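Gonden Two-Arm Sink Station
For staff kitchens, canteens and break rooms
Item 2709

Anyone who has worked a lunch shift in a company kitchen knows the stretch after the meal, when the plates come back with half a meatball or a piece of fruit still on them and the same two people end up bent over the sink until the middle of the afternoon. We built the Sink Station with those people in mind. It is a pair of arms with two-fingered black grippers that work at an ordinary drop-in sink, and the kitchen stays the kitchen your crew already knows (with the coffee cups where they left them, we hope!).
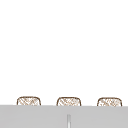
Gonden Equipment Pages, Issue 3

We start with the room. Before an order goes through, our planners in Tustlow build your kitchen as a computer model, counters and faucet and all, and we go over it with the people who will share the space. Cooks are very good at spotting trouble. At Ellville, our first canteen customer, the dish crew asked us to move the mounting point so they could still reach the pan shelf without stepping around an arm, and they were right, so we moved it.

What it takes on

The station picks up, holds, moves and sets down the things that collect at a sink over a shift: cans, fruit, small dishes, leftovers. Those come in all shapes, and they seldom arrive in any order. A small brown bite of something may be sitting on an oval plate down in the basin while a lime waits on a big round plate out front and a frying pan is still parked behind the sink. Your crew can teach the station a new item by guiding the arm through the job by hand, and it keeps up to 600 taught items in memory. 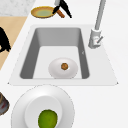 What changes for your crew

We would like to be plain about this part, as it's the first thing people ask us when we come to visit. Someone still runs the sink. That person decides what gets saved and what gets tossed, checks the dishes, and calls the arms off with the pause bar whenever they want the counter to themselves. The bending and reaching goes down a good deal, and the job gets to be more about looking after the whole line. Ellville now rotates the sink position through the entire kitchen, and the training (two mornings, with us there) is paid working time under our agreement with every customer. 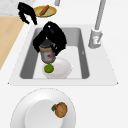

Simulated view: one gripper holds a can upright over the oval dish, with the second gripper behind the left rim of the sink.

Ordering

Station with two arms, grippers and pause bar: item 2709
Spare finger set: item 1116
Room model and crew walk-through: included
Warranty: 3 years, parts and labor

Send us a sketch of your counter, even one on the back of a menu, and we will write back with questions. Page updated July 16, 2026.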